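In defence of the untidy worktop

Tudor Manole

I have helped at the after-school robotics club in our town for long enough to have seen three different sets of tables, and in all that time I don't think I have had as many parents stop me in the car park as I have this winter. They want to know, very politely, when the children are going to build something. It is a fair question and I have been giving it a poor answer, usually while looking for my keys, so I thought I would try to give it a better one here.

What the older group is doing this year is teaching a gripper to pick things up in a simulated kitchen. The project is called Achari (the children chose the name, and I have never got to the bottom of it), and it lives entirely on the screens of the old computers along the back wall. There are no wheels, no batteries and no bits of tape on the floor. If you come to collect your daughter at six you will find her frowning at a marble worktop that doesn't exist, and I can see why that might feel like a bit of a swizz for 40 pounds a term.

I felt much the same when Shoshana Holloway first suggested it. Shoshana runs the group with me and has a good deal more sense, and her argument was a plain one. In our last build year we had one working arm between all the children, and most of them spent most of their evenings waiting for a turn with it. In the simulator everybody gets a turn, and if the arm goes straight through the loaf, well, you press a key and have another go. By February last year the group on the arm had managed 89 proper attempts at a pick. This year's lot have gone past 3,000, and they were still arguing about the bread when I locked up.

Now, I do have a complaint, and it is with the competitions. The Wasesano Cup, which we have entered for years and which I am fond of, still gives every team a clear white table with one coloured block on it. Children get very good at the block! They learn where it sits and how wide to open the fingers, and they go home with a certificate, and I'm glad for them. But I have never in my life had a kitchen like that and I don't suppose you have either. Mine has a knife where it shouldn't be and, more often than I'd like, somebody's pencil.

So we let the children have clutter, and plenty of it. A roll of kitchen paper lying on its side turns out a much richer evening's work than a block. Which way round do you come at it? Do you take it across the tube or by the end? How close can you bring a finger before you are in among the bottles? I have watched two twelve-year-olds who could not agree on a biscuit spend the best part of an hour on that last one, drawing it out on the back of a register -- and it was geometry, whatever they thought they were doing.

I will grant the parents this much: a screen doesn't teach you what a stripped screw feels like, and I would be sorry if we never went back to the real thing. We mean to, after Easter, when the arm comes out of its cupboard. I only ask for a little patience until then, and perhaps that you pull up a chair at six o'clock and let your child show you the kitchen. Bring your own opinions about the bread. 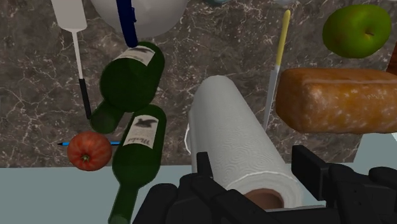 The Achari worktop, with the gripper at the kitchen roll.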